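Point d'avancement adressé à Beatriz Carvalho, fondation Gratotia
Projet Virkus, pliage de textile souple à deux bras
20 juin 2026

Chère Beatriz,

Vous m'aviez demandé, lors de notre dernier appel, de ne pas attendre le rapport de juillet si quelque chose se passait mal, et je vous avais promis de le faire. Je tiens donc parole, avec un peu de retard et une tasse de café à côté du clavier. Rassurez-vous tout de suite : personne n'a été blessé. Mais nous avons eu un vrai incident, il nous a coûté des jours de travail, et je préfère vous le raconter en entier plutôt que de vous envoyer trois lignes sèches.

Nous étions au milieu de la série de saisies sur vêtements froissés, celle que vous avez financée avec la deuxième tranche. Le principe n'a pas changé depuis votre visite à Skundolmont : un tissu posé en tas sur la table, les doigts qui descendent, se referment sur un pli, puis les deux bras qui étalent le vêtement. Sur les 50 cycles prévus ce jour-là, nous en avions terminé 40 quand le bras gauche a continué de tirer alors que la consigne d'arrêt était déjà partie. 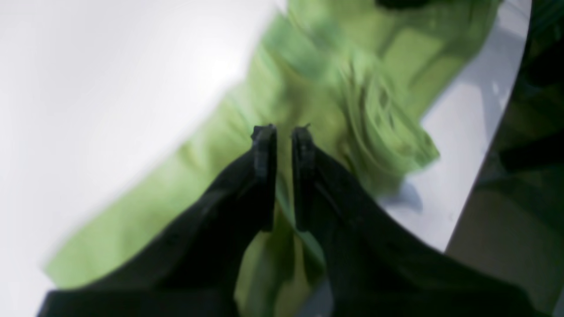

Fasil Feyisa était au poste et il a eu le bon réflexe, il a frappé l'arrêt d'urgence sans chercher à comprendre. Le bras s'est immobilisé, la pince encore ouverte au-dessus du tissu. Le tissu s'est déchiré sur 13 centimètres, ce qui n'est pas bien grave, mais une main posée au même endroit aurait passé un mauvais moment. Nous avons coupé l'alimentation et tout laissé en l'état jusqu'au lendemain matin, pour que Sérgio Cardoso puisse regarder le câblage à tête reposée.

Il a trouvé assez vite. Un des connecteurs de l'épaule gauche avait pris du jeu, sans doute à force de mouvements répétés vers l'extérieur, et la position du moteur n'arrivait plus au contrôleur que par intermittence. Ce qui m'ennuie davantage, je vous l'avoue, c'est que notre logiciel gardait la dernière valeur reçue au lieu de se mettre en défaut. Le connecteur est une usure comme il y en aura d'autres – la réaction du logiciel, elle, relève de nous, et plus précisément de moi, puisque j'avais relu cette partie du code en hiver et que je l'avais trouvée très bien.

Voici où nous en sommes. Le connecteur a été remplacé des deux côtés, avec un petit collier qui soulage les fils. Le contrôleur coupe désormais le couple après 50 millisecondes sans nouvelle mesure, et Fasil a vérifié ce comportement en débranchant le capteur à la main, bras à vide puis bras chargé. Nous avons repris les essais à vitesse réduite, tissu étalé entre les deux pinces, et l'accès à la table reste interdit tant que les moteurs sont sous tension.
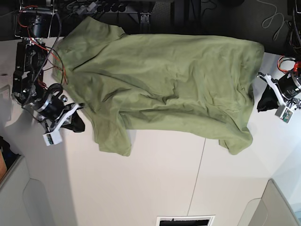

Ashraful Fakir

Il reste deux points ouverts, et je ne voudrais pas vous laisser croire que tout est réglé. D'abord, la limite d'effort des pinces est encore fixée par le logiciel seul. Patrício nous propose un limiteur mécanique qui me paraît sérieux, mais le devis dépasse notre ligne de petit matériel et il me faudra votre accord pour déplacer un peu d'argent depuis les déplacements. Ensuite, les mesures de la journée de l'incident sont à refaire, car je ne sais pas dire à partir de quel cycle la position était devenue douteuse. Nous écartons donc toute la série, y compris des saisies qui étaient probablement bonnes – Fasil en est un peu triste, et je le comprends.

Pour le calendrier, je compte une remise du livrable à la fin de juillet au lieu du début du mois. Emília Hudec relit en ce moment la nouvelle procédure de sécurité et je vous l'enverrai dès qu'elle me l'aura rendue, sûrement couverte d'annotations. Si vous souhaitez en parler de vive voix, appelez-moi quand cela vous arrange, je suis au laboratoire toute la semaine prochaine.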